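Bedding Rooms: How Trundside Handles Its Linen

April 11, 2018

Ronaldo Bezerra has run linen handling at Trundside for five years, and most of his working day is spent on the stretch between a stripped bed and a made one. The site keeps roughly 2,000 pieces in circulation, nearly all of them cotton.

"People ask about the washing," he says. "Washing is a solved problem. I spend my time on what happens on top of the mattress."

His procedure starts with a bare surface. Small items come off first, by hand, and are carried to a bin at the foot of the bed. Pulling the sheet with cloths still on it sends them down between the mattress and the headboard, where they stay until the bed is next moved. Before the rule was written in August, his team at the Tramberg building recovered 15 of them in a single afternoon.

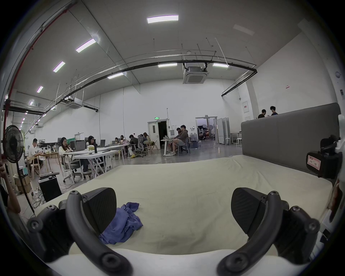 Blue cloth on a cream mattress, gray headboard panel behind.

A crumpled cloth is harder to deal with than a flat one, Bezerra says. The corners are hidden inside the heap, and a pinch at the top usually lifts a single layer and leaves the rest dragging. He teaches new staff to take hold low, close to the mattress, and to gather the whole bundle before lifting.

"If you want it folded, find one edge and follow it to a corner. Shaking it out over the bed puts lint on the bed — then you have a second job."

Wrinkles in the surface get the same attention. A loose cover is pulled from the head end toward the foot, then across, with 2 passes at most. Any slack left after that is a sizing fault and goes on the sheet for Zurnow, the supplier. He compared their covers with a batch from Ó Dubhghaill last year and kept both, one for the deep mattresses and one for the standard.

Asked what he would change next, Bezerra mentions the bins. The current ones are too tall to reach into without bending over the rim, and he has requested a lower model.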